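Rechercher dans la revue OK
4 octobre 2020 – Ekua Fiadzo, Ekow Amissah

3.2 Le gobelet comme unité de tri

La littérature sur le rangement domestique prête volontiers au petit contenant ouvert une vertu ordonnatrice. Nous en doutons. Dans les 37 foyers de l'enquête Antwi, le gobelet en papier recueille ce qui n'a pas trouvé de place ailleurs – et la couleur, censée guider le tri, est rarement respectée au-delà de 3 jours.

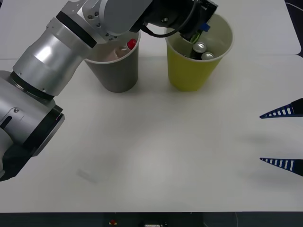

Figure 8. Gobelets en papier gris et jaune, garnis de petits objets ; deux boîtes métalliques dans le jaune.

La couleur du gobelet suffit-elle à maintenir un classement ?
Rien ne permet de l'affirmer : sur 191 objets suivis, l'écart entre gobelets unis et gobelets de couleur reste trop faible pour être interprété.

Amissah invoque la visibilité du contenu. L'argument vaut pour un objet qui dépasse du bord, beaucoup moins pour ce qui repose au fond. Quant à l'indice de rangement Uven, il note la propreté de la table et ignore l'intérieur des récipients – curieux choix pour une mesure de l'ordre.

Articles récents
Le tiroir fourre-tout : relecture de l'enquête Atero
Étiqueter ou empiler ? Notes d'Eravell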